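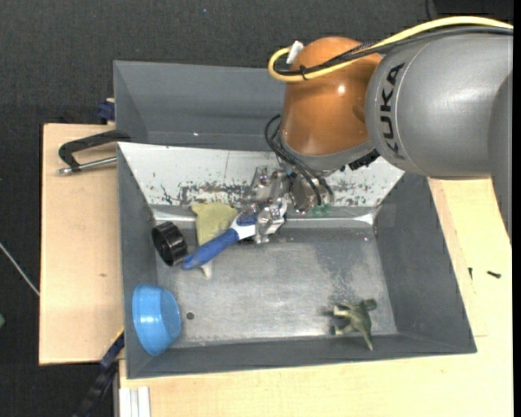 How to Request a Repair or Replacement for Shared Workroom Equipment

Last updated: September
Posted Sunday by Hsin-yi Liu, Tseng Building Services

These instructions apply to all tenants of the Tseng building who use the shared workrooms on the ground floor. Tenants with a private lease should follow the terms of that lease.

Before you begin

Have your tenant number and the room number ready. If the item carries an inventory tag, copy the full tag number. Tags are usually found on the underside or the back.

Submitting the request

1. Pick up Form 44 at the front desk, or ask for it by calling extension 1280.

2. State what the item is and what is wrong with it. "Left drawer will not close" is more useful than "desk broken."

3. Mark the request as routine or urgent. Urgent means a risk of injury, a water leak or a loss of power – a missing chair is routine.

4. Sign the form and place it in the tray outside Room 33 before 4 p.m. Forms left later are logged the next working day.

After you submit

You will receive a yellow copy with a job number. Routine work is normally scheduled within five working days. Please clear personal belongings from the area before the visit.

Items that cannot be repaired are replaced from stock where possible. Orders for new items need the signature of Aurel Ene and may take about three weeks.

To ask about an open job, call the front desk and give the job number. Questions about charges go to Chun-yin Chuang in the accounts office.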